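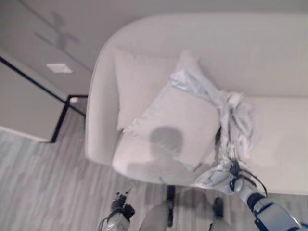 Soft goods are the weak point of most household robot test rules. A rigid cup has one shape; a cloth on a sofa has thousands, and pass marks written for cups do not carry over.

The Kekana code, revised in October, sets grip force limits for fabric and requires a full stop within 2 seconds of a snag. Cables near the gripper must be checked before each run. Fatima Mthembu, who edited the text, wants 3,000 logged grasps per fabric type. Esham has filed 2,386.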